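Drakero liquid detergent, unscented, 60-load bottle

I wash mostly work clothes and denim, on cold, in a front loader with moderately hard water. The Drakero replaced a Zokedora powder that left residue in pocket seams. I have used it since April.

Dosing is by cap. The inner lines are molded in the same color as the cap and are hard to read in poor light. Line one is enough for a normal mixed load. Line two gave extra suds and a longer rinse, with no gain in cleaning that I could find. I weighed the full bottle at 926 grams and the contents came out a little under what I expected from the label.

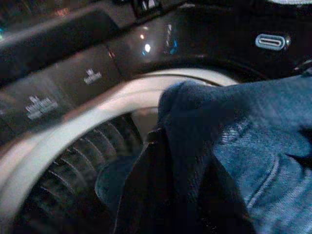

Jeans and a dark item going into the drum.

Stain removal is average. Coffee and grass came out at 85 F. Chain grease did not, with or without pretreatment, and the Erncombe bar soap is still the better choice there. Dark cotton kept its color about as well as it did with the powder. The seam residue is gone.

The cap drips. After each pour a thin line of liquid runs down the threads and dries on the shelf. Rinsing the cap in the drum fixes part of this - the spout itself still needs wiping.

Scent is close to zero once dry. Towels stayed absorbent, and I use no softener.

Price per load is slightly above the Zokedora and well below the Căpraru concentrate, which cleaned grease better in my use but foamed too much for this washer.

Four out of five. One point off for the cap.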